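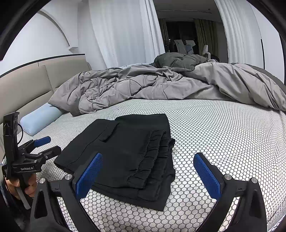 Laundry folding with a pair of hand-held grippers, what looks like folded black trousers on the bed.

Kodisik Hand-Held Gripper Class Kit

For clubs, classes and student project teams

If you run a robotics club, you probably know the moment in the fall when the new members have all driven the wheeled base up and down the hallway and want to know when they get to pick something up. The Kodisik Class Kit was put together for that moment. It came out of the after-school program at Carnegie, where the students wanted to work on ordinary house chores (laundry, mostly, and then making the bed) and needed grippers they could hold in their own two hands before they ever wrote a line of code for an arm.

The idea is a simple one and students take to it fast. You hold a gripper in each hand, you do the job with the jaws instead of your fingers, and you find out very quickly which parts of the job are hard. Folding a pair of pants sounds like nothing at all until you try to find the edge of a waistband with two flat pads! We have watched teams spend a whole meeting on one sleeve and go home perfectly happy.

What comes in the kit

Two hand-held grippers, left and right
4 spare finger pads, textured
A wrist strap for each handle
Screwdriver and a small bag of spare screws
Printed lesson book with 6 chores, from socks to fitted sheets
Log sheets for practice runs
Carry case with foam insert

Please note that garments are not included. Most clubs ask families for old clothes, and a mix of stretchy and stiff fabrics will serve you much better than a stack of matching T-shirts. Dark clothes are worth having in the pile too, as the folds are harder to pick out and the students need the practice.

Weight and handling

Each gripper weighs 700 grams with the strap on. That is comfortable for most middle school students and up, though younger hands get tired, and we suggest swapping partners after every few folds. The jaw opens wide enough for a folded towel. Squeeze gently - the pads hold cloth much better than people expect, and nearly all the broken parts we see come from squeezing too hard.

Finger pads do wear. At the Carnegie club a set lasted about 4,000 squeezes before the texture went smooth, but a group that works with denim all season should plan on changing them sooner. Two screws come out, the new pad drops in, the screws go back. Wipe the pads with a damp cloth after each meeting and leave them to dry with the jaws open.

Getting ready for Flusano

Many of the teams who buy this kit are headed for the Flusano household challenge in May, and the lesson book follows the same order as the challenge tasks. The bedroom round is the one to start early. A soft mattress gives under the jaws in a way a classroom table never will, so do borrow a real bed if anybody's parents will let you, and leave the covers rumpled while you work. Teams that only ever practice on a table tend to push down too hard on the day.

We also like to see one student folding and another keeping the log sheet, with a note for every dropped corner. Those notes make the written part of the entry so much easier.

Works with

The handles fit the Grerkari bench stand, sold separately, which is handy for showing the jaw movement to a full classroom. The stand clamps to any table with a straight edge. Replacement pads, straps and screws are all listed on our spare parts page.

Ordering

School purchase orders are welcome. Orders placed by 5th December ship before the winter break, and anything after that goes out when we are back in the workshop. If your club already has one kit and only needs a second pair of grippers, write to us before you order and we'll send you a price without the case and the book.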